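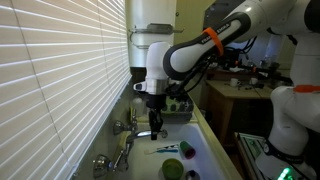 Shared Kitchen, Sullside House – Progress Report to the Fedine Fund

Prepared by Jolanta Nowicki, house manager
23 May 2023

Period covered: from the first grant payment to the end of last month

Summary

The grant was given to bring the shared kitchen at Sullside House back into regular use and to set up a washing-up and storage routine that residents can keep going themselves. The kitchen is open every day. The sink area is finished apart from one tap. Storage is partly done. The table at the back of the room has not been started. Spending is under budget so far, and we are asking to move a small part of what is left from one line to another.

Sink and counter

We kept the white sink and the light-colored countertop. The original application included a price for a new sink, but Myung-ja Hong looked at the old one with our plumber and both thought it had years left in it. It was descaled and resealed along the back. The money for a new sink has not been touched.

The faucet is wall-mounted with two separate tap handles, one set higher than the other. Residents told us at the first house meeting that new people never know which is which. We had planned to put a colored ring on each handle. The rings we bought were the wrong size and went back to the store. A second set is on order from Drodamon, and we will fit them when they come.

The lower handle is stiff. The plumber has replaced the washer once and it loosened up for a few weeks, then went stiff again. He now wants to change the whole valve. His quote is $260 including parts. This was not in the application – see the budget section.

The water heater stays where it was, high on the wall. It was serviced in November and passed. The service sheet is in the folder in the office.

Window

The white horizontal blinds were taken down, washed in the bathtub and put back up. They are an awkward shape to clean in place and had not been done in a long time. With the slats tilted, the sink gets good daylight without the glare that people complained about in the mornings. One resident asked for a curtain instead. We talked it over and decided that fabric so near the sink would need too much washing.

Washing up

Before the grant there was no fixed place for anything to drain, and clean cups were put down wherever there was space. There is now a dark dish rack on the counter behind the sink, below the wall cabinet. The cabinet has a metal towel bar along the lower front, so a dish towel can hang close to the rack.
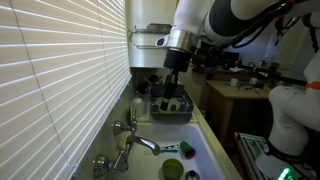 The sponge is kept in the rack and is changed every week by whoever is on the kitchen turn. Dish soap is now bought in one large container and poured into small bottles, which costs less and takes up less room by the faucet. Up to 7 people use the kitchen on a busy evening, and a small bottle lasts a few days at that rate.

Plastic cups have replaced glass ones for everyday use. We had two breakages in the sink in the first month, one of them with a cut hand, and residents agreed to the change at the next meeting. The cups are in strong colors, mostly greens, so that people can remember which one they are using and wash it again instead of taking another. This has worked fairly well with the adults and less well with the children, who all want the one with the pink inside.

Cups left in the sink are still the most common complaint. The rule as it stands is that anything used in the evening should be washed and in the rack by the next morning. It is followed on most days. We have tried a written sign and taken it down again after residents said it felt like an office. Myung-ja now brings it up with people in person.

Toothbrushes also turn up in the kitchen sink. Some are old ones used for scrubbing around the taps and the drain, and some are not, and they get mixed up. We will buy a pack in a single color for cleaning only and keep them in a jar under the counter.

Storage

The wall cabinet above the rack has been cleaned out and relined. Do, the carpenter we used for the front hall, has measured for a second shelf inside it. He had a longer job to finish first and will come to us next month. Until then the larger pots stay in boxes in the hallway closet, and residents have to walk out to get them.

The light wooden table at the back of the room is the weak point. It was meant to be cleared for eating and for the cooking sessions, but it has become the place where everything goes that has no shelf yet. There is little point in clearing it before the storage is in. We have moved this task to the next period.

Cooking sessions

We have held four evening sessions, each led by a resident. The application said six. One was called off because of illness and one because the stove was waiting for a part. Both will be made up. Attendance has been steady, and the people who come also do most of the washing up afterward, which was one of the aims.

Budget

The main change we are asking for concerns the sink line. We would like to use $400 of it as follows: $260 for the new valve, and the rest for shelf brackets and storage boxes. The remainder of that line would stay unspent and be returned at the end of the grant. All other lines are on plan. Receipts are attached in date order.

Next period

Replace the lower valve, if the change is approved.
Fit the rings on the tap handles.
Install the second cabinet shelf and bring the pots back in.
Clear the table and agree with residents on what may be kept on it.
Hold the two missed cooking sessions.

We would be glad to have an answer on the budget change before the plumber's quote runs out at the end of next month. Questions about the kitchen itself can go to Myung-ja Hong, and questions about the figures to me.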